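Keeping a Workbench Clear: Trays, Bins and Where Things Go

Filed under: Workshop, Storage

Most benches get messy for the same reason. Small parts get set down wherever there is space, and by the end of the job there is no space. A few habits fix most of it.

Start with the surface

Clear everything off and wipe the bench down with a damp rag and a drop of dish soap. Dried glue comes up with a plastic scraper. Old drips of finish may need mineral spirits, so open a window first and lay the rag out flat outdoors to dry when you are done. Do not ball it up and throw it in the trash.

Put back only what you used in the past month. Everything else goes on a shelf or in a drawer.

Sort hardware by job

Sorting screws by size looks good for a week. Sorting by what you use them for lasts longer. Drywall screws with anchors, cabinet screws with hinges, picture hooks with wire. Seven bins cover most households. Label the front of the bin and leave the lid blank, because lids get swapped.

The hardware counter at Fawzy in Clandulville sells screws loose by weight, and a jar from home works fine for carrying them back.

Masking tape and a marker are good enough for labels. If the shop is damp, put a strip of clear packing tape over the top.

Use a tray for anything you take apart

When you open up a faucet, a lamp or a lawn mower, set a tray on the bench before the first screw comes out. Lay the parts down in the order they come off, starting at one end. Putting things back together is then a matter of working from the other end.

Low walls are best. You can get your fingers under a washer without tipping the tray, and you can see what is in it from where you stand. Pick a color that stands out from the bench. 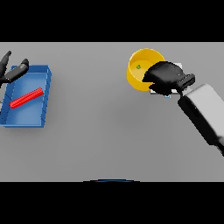
A shallow blue tray on a gray top.

Baking pans that have gone out of kitchen use do the same job. Line them with an old dish towel so that round parts stay put. Once a pan has held greasy parts, keep it in the shop for good.

Sharpening and sanding supplies

Keep sandpaper flat, in a folder or between two boards. Write the grit on the back of any piece you tear off. For most touch-ups around the house you need 80, 120 and 220.

Sharpening stones should dry fully before they go in a drawer. Stand them on edge overnight.

End of the day

Take four minutes before you turn off the light. Empty the tray, hang up the hand tools, sweep the bench toward you into a dustpan and put the batteries away from the heater. Leftover screws go back in their bins that night.

Next: Fixing a drawer that sticks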